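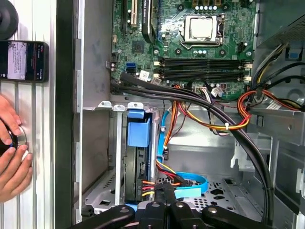
**Danai Margaritis**

Side's off, cooler's off, all four memory slots empty. Is this worth rebuilding or strip it for bits? Paid 10 quid. Want it for the workshop, spreadsheets mostly.

---

**okiswood63**

Strip it. By the time youve bought RAM and a cooler you could have a newer one. Keep the cables.

---

**Lise Poirier**

Disagree. DDR whatever is pennies, check the board number first. And change the coin cell while your in there.

---

**Danai Margaritis**

Another angle, battery's easier to find on this one

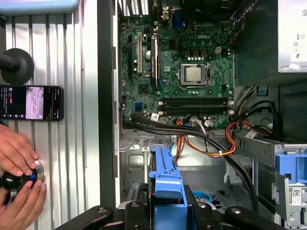 *DELL board, CPU still in, coin cell between the slots*

---

**okiswood63**

Old PCI slot, VGA on the back... still say strip. I gave up on mine in January.

---

**Lise Poirier**

VGA is fine for spreadsheets?? Clean the chip, fresh paste, one stick, see if it posts. Don't buy the lot up front.

---

**Danai Margaritis**

Ok one stick ordered. Cooler next, need to measure the hole spacing tonite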